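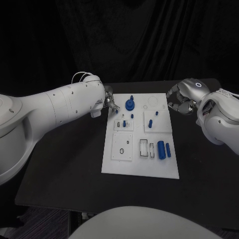
Why do readers give up on long classic novels?
Most of the people we asked gave up because they lost track of who was who, usually in the first hundred pages, and then felt too embarrassed to go back and start over.

That answer surprised all of us. When our group picked this project for the Reading and Readers seminar, we were sure the problem would be old-fashioned language, or plain boredom. I had my own guilty pile at home (Middlemarch, twice abandoned, and a copy of Bleak House with a bus ticket stuck in chapter five), and I would have blamed the sentences. So we went and asked!

How we did it

We put together a short questionnaire and passed it out through two book clubs, Mekero and Kaijage, and the town library's evening reading group. We got 96 completed forms back. The main question was simple: name one classic novel you started and never finished, and tell us where you stopped and why. People wrote far more than we left room for. Several turned the page over and kept going on the back, and one person attached a full letter about Moby-Dick and her father.

We sorted the reasons by hand, two of us reading each form separately and then comparing. We disagreed a lot at first over what counted as "boring." If someone writes "nothing happened and I forgot who the cousin was," is that boredom or confusion? We ended up letting a form sit under both headings, so our totals add up to more than the number of forms.

The reading part

The second half was the part I loved. Nine of us read Middlemarch together over the winter, starting in January, with a character list we built as we went. The rule was that you could only add a person to the list after you had met them in the book, so it never spoiled anything. Mogens Nørgaard, our seminar leader, read along and was not allowed to help, although he did sigh loudly when we mixed up the Vincys and the Garths.

By page 378 of my edition I had stopped looking at the list. I just knew these people. I was annoyed with Fred, I was worried about Lydgate, and I had gone from wanting to shake Dorothea to reading her chapters twice. Seven of the nine finished. The two who didn't are still going and have asked us not to talk about the ending near them, so I won't write about it in this report either.

What we would change

Our readers were already book club people, which means they like books enough to leave the house for them. I would love to hear from somebody who quit Dickens at fifteen and never opened another novel. We also should have asked which edition people used. Tiny print came up on the forms again and again, and we had no good way to follow up.

The other weak spot is that reading in a group helps all by itself. We can't say how much was the list and how much was knowing that the others would be on chapter thirty by next meeting. A second group without a list would have been a fair comparison, but we ran out of people.

Next

The Kaijage club has asked for a blank copy of our list to try with War and Peace, and I have already said I'm joining them. Bleak House comes after that, starting over from page one.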